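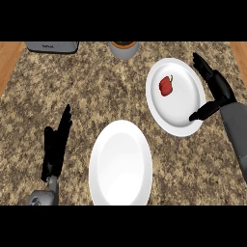

# Household robots still slow at kitchen and stockroom chores, trial finds

Machines with two arms and jointed hands can now carry out a number of simple kitchen and shop-floor tasks without help, but remain too slow and too easily put off by small changes to be left to work alone, according to a report published in March by the Nerholm Institute for Domestic Technology.

The report covers a programme of trials in which control software from two suppliers, Isero and Arkex, was set a list of 13 everyday chores. The list included moving food from one plate to another, clearing a worktop, folding a tea towel, filling a shelf from a crate and putting cutlery away in a drawer. Each chore was attempted first in simulation, and those which met the pass mark were then repeated on physical equipment in the institute's test kitchen and in a stockroom made available by Vũ, a grocery business with premises close to the institute.

In total, 2000 attempts were made in simulation and 600 on physical equipment. The institute said that it had chosen ordinary chores on purpose, and that no task on the list would be thought difficult by an adult in good health.

## Moving food between plates

The chore given most space in the report is the transfer of a single vegetable from one plate to another on a kitchen counter. In simulation the machine must reach a red pepper, take hold of it, lift it clear of the rim, carry it to an empty plate and release it. The attempt is counted as a success only if the pepper comes to rest inside the second plate and neither plate has been pushed out of position.

Both suppliers passed this test in simulation. On the physical equipment the results were weaker. The most common fault was a poor grip, in which the fingers closed on one side of the pepper and turned it over. The second was contact with the plate itself. Crockery is light and slides readily on a polished surface, and the report notes that a nudge which makes no difference to a person can leave the machine reaching for a place where the plate no longer is.

Neither supplier's software did as well when the pepper was replaced by a softer item. Ripe tomatoes were marked or split in a large share of attempts, and the institute stopped using them before the end of the trial. Eggs had been included in an early draft of the list and were removed before testing began.

The report also considers whether a task of this kind needs two hands. In most of the successful attempts a single hand did all the work while the other was held out of the way. The institute had expected the second hand to be used to steady the plate, as many people would do, and describes its absence as "a missed opportunity in the training material". It recommends that suppliers include more cases in which one hand supports the work of the other.

## Results in the stockroom

The stockroom trials produced a more mixed picture. Filling a shelf with boxed goods of one size was completed reliably, and staff at Vũ reported that the finished shelves were neat enough to be left as they were. Performance fell when goods of different sizes were mixed in the same crate, and fell again when items were wrapped in clear film.

Bagged goods were the least successful. Packets of rice and dried beans change shape when lifted, and the software often placed them leaning forward, so that they slid from the shelf after the hand had withdrawn. Flour was withdrawn from the trial at the request of the shop.

Speed was a further concern. An experienced member of staff emptied the standard test crate in 2 minutes. The machines took considerably longer under either supplier's software, and the report gives no instance in which either matched a person working at an ordinary pace. The institute observed that this would matter less at night, when a stockroom is quiet and the work need only be finished by opening time. It added, however, that neither system could at present be recommended for work without a person on the premises.

Arkex did better than Isero in the stockroom, while the order was reversed in the kitchen. The institute cautioned against reading too much into this difference, which it believes reflects the kind of practice each system had been given before the trial.

## From simulation to the real room

A large part of the report deals with the gap between simulated and physical results. Simulation allows a chore to be repeated many times at little cost and with nothing broken. It is also tidier than a real kitchen. Surfaces are clean, plates are undamaged, and the light does not change unless someone has asked for it to change.

The institute found that three conditions in particular had been poorly represented in the simulated trials: wet surfaces, strong sunlight from one side, and objects partly hidden behind others. When these were introduced on the physical equipment, success rates fell for almost every chore. Wet cutlery proved especially troublesome, and the drawer task was failed by both suppliers whenever spoons had been left to drain in a pile.

Worktop patterns were examined separately. Speckled stone finishes had been expected to cause difficulty, since small or pale objects can be hard to pick out against them. The effect was smaller than predicted for large items such as plates and vegetables – although bottle tops and loose pasta were regularly missed during the clearing task, and on a plain white surface they were not.

The institute stated that simulation remained the right place to begin. Of the chores that failed in simulation, none was thought likely to have succeeded in the test kitchen, and early failure had saved both time and equipment. It advised only that a pass in simulation should not be presented to the public as proof that a chore can be done.

## Advice to households and shops

The report contains a short section for members of the public and small businesses considering a purchase. It advises buyers to ask for a demonstration in the room where the machine would be used, with the buyer's own plates, boxes or linen, and to ask how many attempts were made before the one being shown. Buyers are also encouraged to find out what the machine does after a failure. In the trial, some attempts ended safely with the arms drawn back, while in others the software carried on through the remaining steps with nothing in its hand.

Cleaning is given a paragraph of its own. Jointed hands have many small gaps, and those used with food must be wiped down or covered. Gloves were tried and kept the hands clean, but they reduced the quality of the grip and had to be replaced often. The institute does not regard the matter as settled and intends to issue separate guidance.

On the wider question of employment in shops, the report offers no forecast. It records that staff at Vũ spent part of each session putting right what had been placed badly, and that this time had not been allowed for in the original plan. Future trials will measure it as part of the cost of the work.

## Next stage

Isero and Arkex have both agreed to take part in a second round. The list of chores will be revised, with the folding task made harder and the plate transfer extended to include a lidded container. Wet surfaces will be included from the start, in simulation as well as on physical equipment, and each supplier will be required to complete a full sequence of chores without a member of staff stepping in between them.

The institute also intends to test how the systems behave when a person is working at the same counter. No such trials were held in the first round, for reasons of safety, and approval for them is still being sought.

Copies of the full report, including the results for each chore and the scoring rules, may be requested from the Nerholm Institute for Domestic Technology. A printed summary is available in the institute's reception area. Shops wishing to offer a stockroom for the second round are asked to write to the trials office, giving the size of the room and the main types of goods held.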